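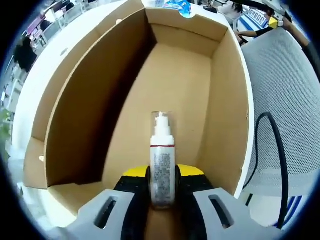
Psalm numbering in the Niltovia study edition

knyamweya
Our parish reading group is using the Niltovia Psalter commentary. Half of us own the older Seppälä translation. The leader's notes cite Psalm 119 for the long acrostic, but Seppälä has it as 118. Is there a concordance table anywhere in the Niltovia volume? I've been through the front matter twice.

eetu_l
Appendix C, after the index. Seppälä follows the Greek numbering, so it runs one behind the Hebrew for most of the book. Psalm 46 in Niltovia is 45 in Seppälä, 60 is 59, and so on. The two agree up to Psalm 8 and again from 148.

flatrock
Subtracting one is not safe. Greek 9 combines Hebrew 9 and 10, and Hebrew 116 and 147 are each split in two. Verse numbers also move where the superscription is counted as verse 1.
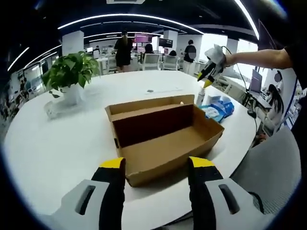

A table by psalm only will still send people to the wrong line in 60, where the heading takes up two verses in some editions.

eetu_l
Agreed on verses. For a group reading whole psalms it makes no practical difference.

flatrock
It does if the notes cite single verses, and the Niltovia notes do.

knyamweya
They do. Found Appendix C -- it is by psalm only, no verses. My copy is the first printing.

marg_in_gloss
The Brurkon companion has verse-level columns, 17 pages of them. Dry, but I've checked it against both editions and found one error, at 13:6. Flaneo had used copies in January.

knyamweya
Thanks. Ordered one. I'll photocopy the columns for the Seppälä half of the group.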